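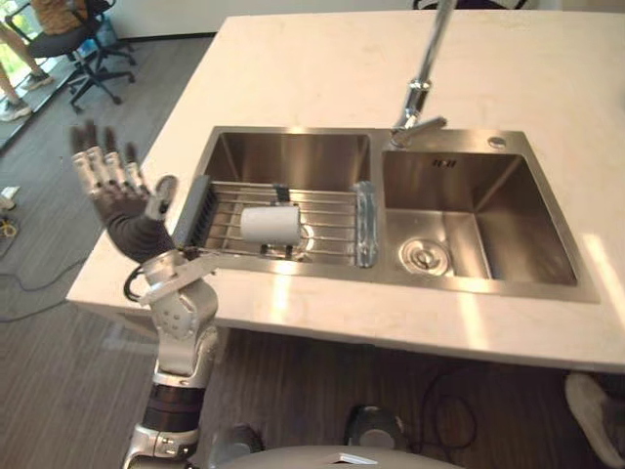 The question I wanted to get at in this part of the study was what people do with the second bowl. Water use at the kitchen sink usually gets lumped in with everything else on the indoor meter, and when it does get split out, it's split by appliance or by tap, which tells you how much went down the drain and very little about why. My hunch going in was that the layout of the sink mattered more than the flow rate of the tap. So for the stainless steel double sink set into a white countertop, which is about as ordinary a kitchen fitting as you'll find in the suburbs I was working in, I asked every household to write down which bowl they washed in, which one they rinsed in (if they rinsed at all), and whether either of them had a plug in it.

5 min read

4.2 Hand washing and the second bowl

I ended up with 73 households from the Espinoza estate and 1296 separate washing-up sessions, logged through the Gunus diary and matched to readings from a Voltivar clip-on meter at the kitchen tap. A session, for my purposes, started when somebody turned the tap on to wash at least one dish and finished when they wrote "done". Filling the kettle didn't count. Rinsing a single glass did, which annoyed a few participants no end, and in hindsight I'd have drawn that line somewhere else.

I should say something about the diary itself before getting to the patterns. I went back and forth for weeks on whether to ask people to write things down while their hands were wet, and in the end I let them fill it in afterwards, the same day. That makes the bowl entries a matter of memory. Where the diary and the meter told plainly different stories (a "full plug" session with the tap running in short bursts the whole way through, say) I went with the meter for volume and kept the diary for the bowl, and flagged the session. I've left the flagged sessions in the main results and reported them again on their own in the appendix, so anyone who thinks I've been too generous can see what drops out.

The pattern I expected was two bowls, two jobs: hot soapy water on one side, a rinse on the other. Some households did work that way, and they were lovely to analyse, with a nice block of flow at the start, a long quiet stretch and a second short block at the end. But the more common habit was to wash under a running tap in one bowl and use the other for something else altogether. Dirty things waiting. Clean things draining. Vegetables, on and off, all evening. The second bowl turned into a kind of bench with a hole in it. 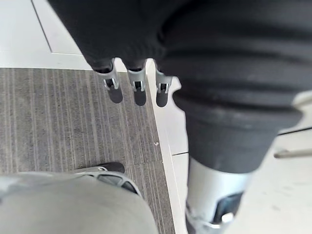
That last use turned out to be the one I had no code for. My original scheme had "wash", "rinse" and "not used", and after the first fortnight I had a heap of free-text notes that fitted none of them. I added "stack" and "drain" in August and went back over the earlier entries by hand. Recoding your own data halfway through is not something I'd recommend to a student, and I did it twice to check myself - once straight through, once in a shuffled order with the household numbers hidden. The two passes disagreed mostly on the border between stacking and draining, as you'd guess. A wet saucepan tipped upside down on a pile of dirty plates is hard to put in a box.

Draining deserves a bit more room, because it changes what the sink can be used for. A household that drains on the bench has both bowls free. A household that drains in or over the second bowl has really got a single sink with a wet cupboard next to it, and once the clean things are sitting there, a proper rinse bowl is off the table. Several people told me they'd given up rinsing in a bowl for exactly this reason and had gone over to rinsing each thing under the tap. I can't say from diary data which habit came first.
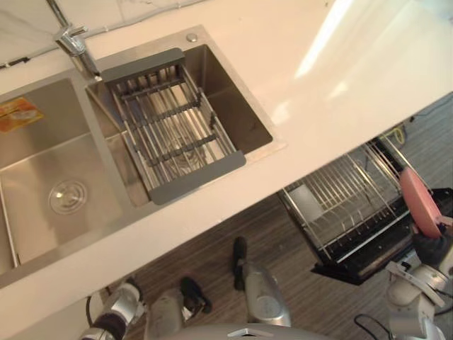 Figure 1. Double sink with an expandable drain rack laid across the smaller basin.

Unequal bowls make this tidier to think about. With one large basin and one small, there's not much argument over where the washing happens, and the small one tends to pick up the leftover jobs. With two equal bowls people were far less settled. The same household would wash on the left one night and on the right the next, sometimes with a note about who was cooking. I'd assumed handedness would explain most of that. It explained very little, and I've dropped it from the model.

As for water, I'm going to be careful. Sessions with a plug in used less than sessions without one, and that held in small households and big ones alike. The gap shrank when the washing was light, which makes sense, because filling a bowl to wash 2 mugs is a poor bargain whichever way you look at it. Beyond that, I don't think my numbers can carry advice about which sink to buy. The households weren't a random draw, they knew the meter was there, and some of them clearly got keen on beating their own totals after the first week.

What I'd do differently is record the plug separately for each bowl every time, instead of asking once per session. I'd also ask about the dishwasher. I left it out to keep the form short, and then spent a good part of the write-up wondering whether a four-item session meant a small dinner or a full machine. The next section takes up water temperature, where the meter data are better and my opinions are a bit firmer.

Comments (3)

Reader, posted Jan 26, 2023
Loved the bit about the second bowl being a bench with a hole in it. We're a "stack" household and I'm not ashamed. Did anybody in the study use a plastic tub inside the sink? My mum swears by it and I'd count that as a third bowl.

Reader
Did you think about splitting the "rinse" code into cold and warm? I rinse cold and wash hot, and I'd have had trouble with your form.

Reader
I'm not sure you can drop handedness that quickly. In our place the tap lever is easier to reach from one side, so it might be the tap you want and not the person. Good read otherwise, looking forward to the temperature section.

Related items

Shower diaries and the trouble with asking people to remember
What counts as a load? Washing machine habits in small households
Clip-on meters at the kitchen tap: notes on fitting and calibration
Greywater on the veggie patch, a short review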